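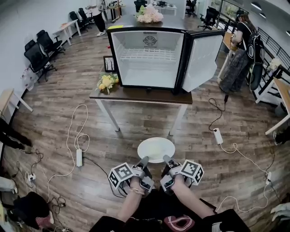 Do You Need a Second Fridge?

Every September the catalogs start pushing the mini fridge again, and every September a few readers write in to ask whether one is worth it. My answer has been no for years. I'm willing to be talked out of it, but the sales pages aren't doing the job.

Take the claim that a small fridge costs "pennies" to run. Whose pennies? Delphine Mbeki put a plug-in meter on hers for the whole month and got 29 kilowatt-hours, with little in it but yogurt and soda. Her big kitchen fridge used 40, and it feeds a family.

Then there's the word "silent." I have yet to meet one that was. Tobias Dvorak moved his out of the bedroom after two nights and says the hum is fine now — from the hallway.

If you still want one, check that the door opens the way your room needs it to, leave a gap behind it for air, and keep the receipt. And ask yourself what will go in it. A shelf you fill once and forget is a cupboard with a power bill, and most of the ones I've seen end up holding more on top than inside.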